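Kitchen > Waste and recycling > Smells and pests

3 min read

Fruit flies in the kitchen bin even though we empty it constantly??

Posted by Annag Lennox

Hi all, hoping somebody has been through this. We moved into a first floor flat in Bovham in the spring and since the weather warmed up we've had fruit flies round the kitchen bin. I don't leave fruit out any more, I've bleached the sink, I've even stopped buying bananas (my son is not speaking to me). I empty the bin every evening and there are still a few floating about by breakfast. The food caddy lives next to it and goes down to the big communal bins twice a week. Is it the bin, the caddy or the drain? I'd rather not spray anything as we've got a budgie.

Lotte Verhoeven

Oh I had this for two whole summers, you have my sympathy! I'd put money on the caddy. Twice a week is fine in January but when it's warm the eggs hatch in no time, so take it down daily or keep the scraps in a tub in the freezer until collection. I know it sounds grim but you stop noticing it next to the peas.

For the ones already flying, put a splash of cider vinegar in a glass with one drop of washing up liquid, cling film over the top and a few holes poked in it. Leave it by the caddy overnight. To find out if it's the drain, stick a bit of tape over the plughole before bed, sticky side down, and look at it at 7am. Flies on the tape means drain. Mine was clean as anything – it was all the caddy.

The other thing that helped was splitting the rubbish up. Wet stuff and peelings go in the caddy and nowhere else, and the little bin only gets dry bits like tissues and wrappers. Rinse foil before it goes anywhere, a smear of chicken fat will feed a surprising number of them.

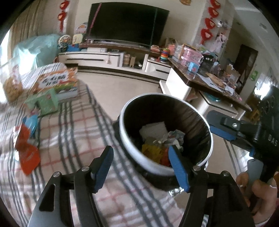

Dry stuff only in the small bin, with a liner – tissue, foil, wrappers.

Also lift the liner out and wash underneath it. I used to swap the bag and never look, and there was a sticky ring at the bottom that had probably been there since I bought the thing. Hot water, washing up liquid, dry it properly, new bag. Give it a fortnight before you decide it hasn't worked, as you'll still get the odd straggler.

Senad Milošević

bin with a lid. job done

Tadeusz Kozłowski

Agree with Lotte about the freezer. Check your recycling as well, mine were coming from one beer bottle I hadn't rinsed. And let your son have his bananas, just wash them when you get in and keep them in the fridge. The skins go brown but they're fine inside.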